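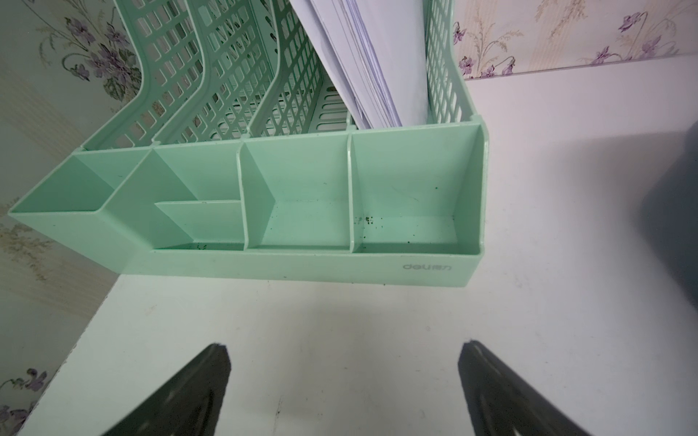
¿Quién responde por lo que una directiva publica en su cuenta personal? Responde ella en primer lugar, pero la empresa carga con buena parte del coste cuando el público y los inversores no separan a la persona del cargo.

Capítulo 7
La voz de la dirección y el valor de la empresa

Este capítulo trata de las declaraciones públicas de los altos directivos y de sus efectos sobre la cotización, la plantilla y los clientes. En el capítulo anterior se estudió la comunicación financiera obligatoria: informes, folletos y hechos relevantes. Ahora pasamos a la comunicación que no está sujeta a calendario – entrevistas, conferencias, mensajes en redes – y que el mercado lee con la misma atención.

7.1 El caso Steteck

Steteck fabricaba sensores de presión para la industria alimentaria y tenía 2.000 empleados. Su consejera delegada, Valbona Hoxha, escribió el 11 de marzo de 2018 un mensaje en el que llamaba «aficionados» a los ingenieros de Cammont, su principal cliente. El texto estuvo publicado 18 minutos. Cuando se borró, ya lo habían reproducido dos medios especializados.

La acción perdió un 8 % en la sesión siguiente. Cammont no rompió el contrato, pero aplazó la firma de la renovación prevista y pidió una rectificación por escrito. El consejo de Steteck tardó siete días en pronunciarse. 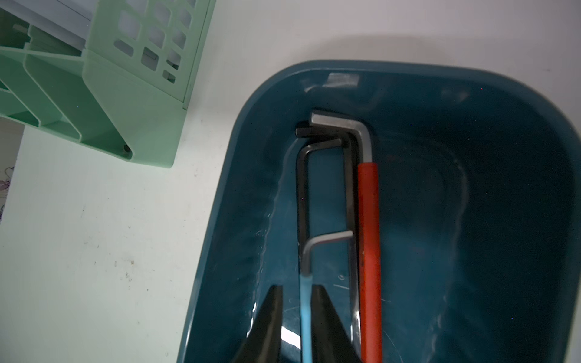 Ese retraso pesó más en la valoración de los analistas que el propio insulto. Un consejo que calla deja abiertas dos lecturas: que respalda lo dicho o que no tiene capacidad para corregirlo. En ambos casos aumenta la prima de riesgo que exigen los inversores.

La disculpa de Hoxha llegó por fin en una carta breve, dirigida al equipo técnico de Cammont y difundida también entre la plantilla. La renovación se firmó en enero del año siguiente, con un precio inferior al inicial.

7.2 Conceptos previos

Llamaremos portavoz de hecho a quien el público identifica con la empresa, tenga o no atribuida esa función en los estatutos. En las compañías dirigidas por su fundador suele ser la misma persona durante años. En Marras y Stalness, que veremos en el apartado 7.4, el portavoz de hecho ni siquiera formaba parte del consejo.

Conviene distinguir además entre retractación y disculpa. La primera retira una afirmación; la segunda reconoce un daño y a quien lo ha sufrido.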